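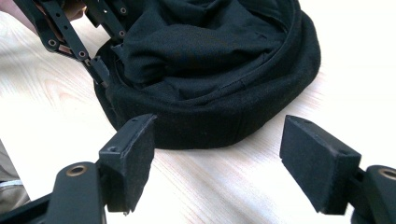
Page last changed: Tuesday, 4:10 pm

Hedska Valley Orchard Stories: where we are

Hi Reinaldo, and thanks for being so patient with me! I know you wanted this before the spring thaw, but the pruning crowd only has time to talk when it's too cold to prune, so I grabbed them while I could. We now have 13 interviews recorded and 11 of them typed up. The last two are long ones (the Prustulo brothers talk over each other the whole way through) and I'm still picking the voices apart.

The best surprise has been the old cider recipes. People kept bringing them out at the end, after I'd packed up, so now I just leave the recorder going until I'm in the car.
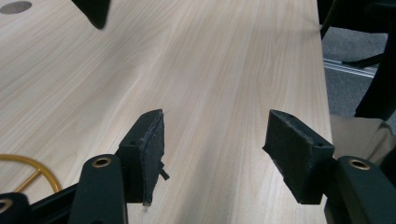
Table in the Courtois room.

We've moved our monthly meetings to Courtois, up the hill. The parking is better and the heating works, mostly. Turnout went up right away, and two people who had said no to an interview changed their minds over coffee.

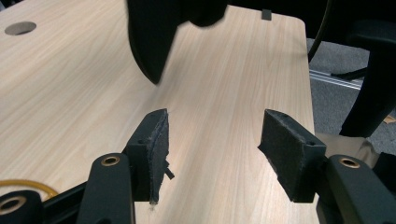 Money

There's $590 left from your grant. Most of it will go to printing the booklet. Kinumen quoted us a fair price for a stapled version with a color cover, and I'd like to say yes before December if you're happy with that. Travel came in under budget! I overspent on batteries, sorry.
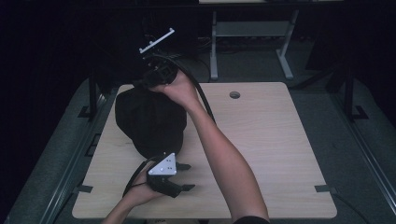
The apple tasting is the part I'm most excited about. We have 10 old varieties promised for it, and I want people to guess each one by feel before they get a slice. A soft black cloth bag like the one on the table would do nicely, gathered shut at the top so you can't peek, and I'd need one per apple. I can sew those myself over a weekend or two. What I can't do myself is find somebody who really knows russets, so if you have a name, please send it my way.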